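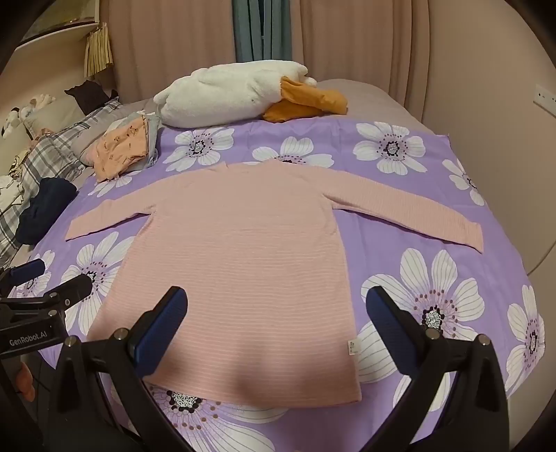
From: Marit Ljungberg
To: laundry-floor list
Subject: Re: Folding line, what happens to the hand tables
Time: 4:40 pm

Souad Tahiri wrote:
> Can somebody tell us plainly what the new folding unit does to the
> hand tables? On second shift we've heard three versions. Josué says
> two tables go in July. Meriem heard all of them do. And who sorts
> what the machine won't take?

Souad,

Two tables go, the ones nearest the dryers. The rest stay. Josué had it right.

The Skura unit takes flat goods first: sheets, pillowcases, towels. Household bags still get opened and sorted by a person. Tops and other knits come later, if at all. In the trial at the Ziston plant it ran 2,596 pieces and sent some 60 back to the hand tables, mostly long-sleeved tops. A sleeve folded under itself was enough for a reject.

So the work on knits changes this way. You lay the top face down, neck away from you, sleeves straight out to the sides, hem toward you. Don't fold the sleeves in first, even though all of us were trained to. Care labels can stay where they fall – the unit doesn't read them. If the top has stripes, use them to check that the body isn't twisted. Plain ones you have to judge by the side seams.

Staffing. No one on either shift is let go over this. Nine people move from folding to sorting and feeding, same pay grade. I asked for that in writing and have it. What I don't have is an answer on the piece bonus. It was figured on finished folds, and a feeder doesn't finish anything. Until that's settled, the old bonus is paid on your average from the last 14 weeks.

My own worry is the pace. At a hand table you can slow down for a bad bag. At the feed end the belt keeps coming, and the stop button logs your name. I've asked for the name to be dropped from the log.

Justinas is doing the feeder training, first group at 6:30 am by the loading door. Meriem, you're in that one. Bring the wrist supports if you use them, the feed table is lower than ours.

Marit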